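Plondeo Small Shop Stock Notes

A written collection of how small accessories shops hang, stack, shelve and label what they sell. Belts, caps, keychains, lanyards, boxed goods, baskets of odds and ends: if it fits in a narrow shop and carries a tag, we want to know where it lives!

Version 3, updated in March. Maintained by the Plondeo project.

What's in it

The collection has 1,042 entries from 32 shops. Each entry covers one display: a rack, a shelf, a basket, a cabinet, or sometimes just a hook by the door that somebody put to good use. An entry has a short text note, a handful of fields and, for 183 of them, one or more photos.

We started with belts and it shows. Belts are still the best covered part of the collection, and I'm not sorry, because a belt rack is a wonderful thing to study. It holds a huge amount of stock in very little floor space, everything on it looks nearly the same from a few steps back, and the whole business of telling one belt from the next falls on the tags and the top few inches.

Files

entries.csv: one row per display
shops.csv: one row per shop, with floor size class and shelf type
tags.csv: tag colors, shapes and where on the item they hang
photos/: the pictures, named by entry
notes/: longer write-ups, plain text, uneven in length (the one on keychain hooks got away from me a bit)

Fields in entries.csv

entry_id: a short code, never reused
shop_id: matches shops.csv
display_type: rack, shelf, basket, cabinet, hook, floor
main_item: the thing there's most of
other_items: anything sharing the display, separated by semicolons
wrap: none, clear sleeve, full bag, box, mixed
tag_color: the color as you'd say it out loud, so "lime green" and never a code
reach: low, middle, high, or full height
neighbors: the displays on either side and behind
note: free text, up to 500 characters

Please fill in neighbors even when it feels like a chore. It's the field I use most. A row of belts with a glass cabinet behind it is a different thing to shop from than a row of belts against a bare wall, and the difference only turns up in that one column.

A sample display

The belt rack below goes in as display_type "rack", main_item "belts", reach "full height". Lime green gets its own row in tags.csv, and it's a great one for finding your place again in all that black.

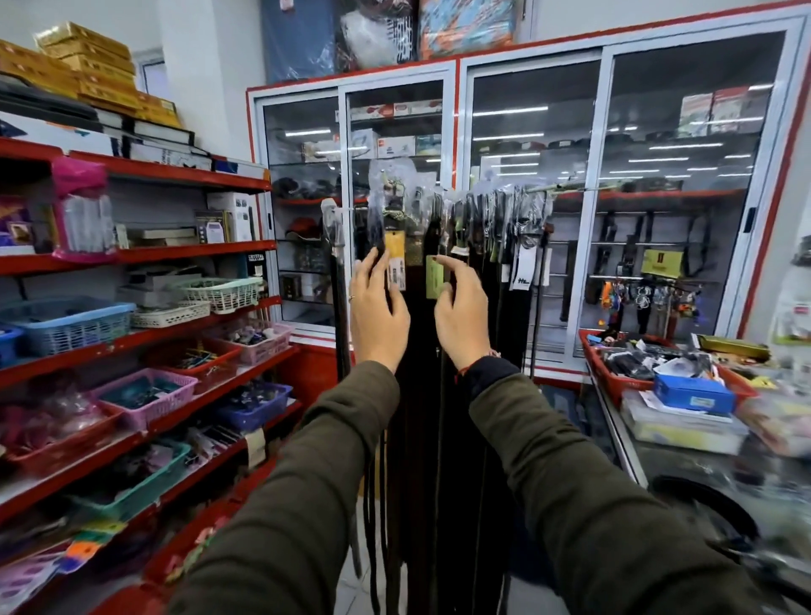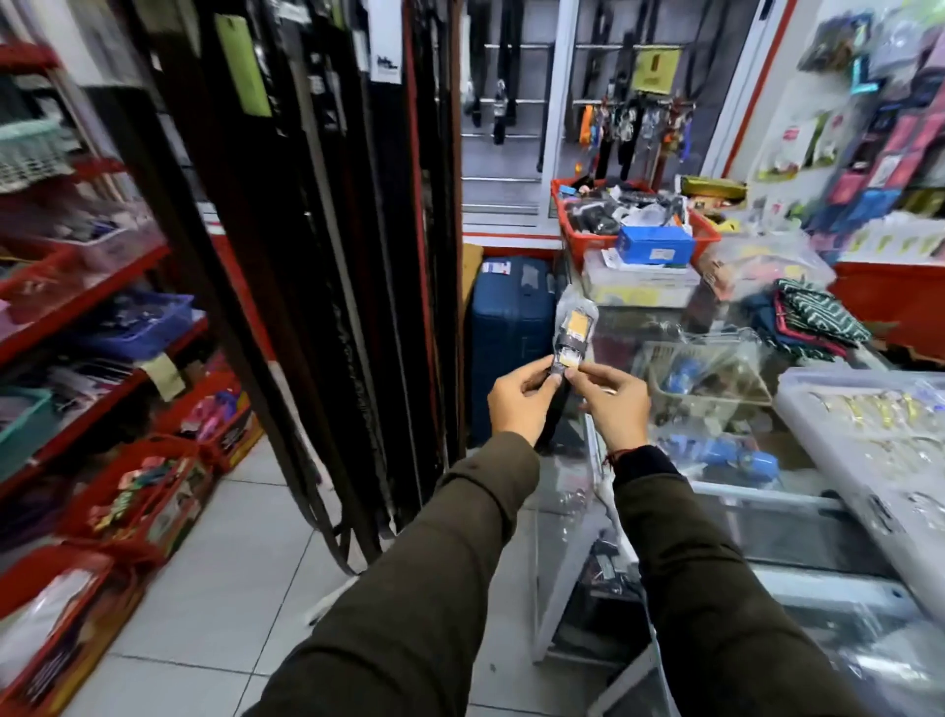

How we'd write up the things around it

Baskets. One entry per basket if the contents differ, one entry for the lot if they don't. The red shelving beside the belts would get several: the blue basket with folded fabric items is one, and the red basket of colorful packages on the bottom tier is another. Basket color goes in the note. It sounds fussy, but color is how people describe where things are ("second teal one down") and it makes the notes so much easier to follow.

Cabinets. Enter a cabinet once, then list what's behind the glass under other_items. Caps and boxes sharing a cabinet is a combination I'm very fond of. If there are things hanging in front, such as keychains or lanyards, they get their own entry with display_type "hook" or "rack".

Small packaged pieces. Use wrap "clear sleeve" when you can see the item and the label together. If you can't tell what the item is, say "small accessory" and move on. A vague entry is fine and a guessed one causes trouble later.

Floor stock. Bags leaning against the shelving count. Use display_type "floor".

Shelf types

shops.csv sorts shelving into three kinds, which we named ourselves after the first shops went in:

Rokel: open metal tiers, baskets or bins on most levels
Hubmann: closed cabinet with sliding glass
Oltex: hanging rods only, no flat surface

A shop can have more than one. List them in order of how much wall they take up.

Known gaps

Prices aren't recorded and won't be. Sizes are patchy. Very few entries cover window displays, and hats are thin outside of caps. Tag color is missing for a good chunk of the early rows, and some of those say only "bright", which was me.

Version 2 had "strap" and "belt" as separate main items. They're still separate, but watch out for dark straps hanging near a belt rack, where people have gone both ways. A cleanup pass is planned.

Adding entries

Copy template.csv, fill in one row per display and send it over with your notes. Odd displays are especially welcome!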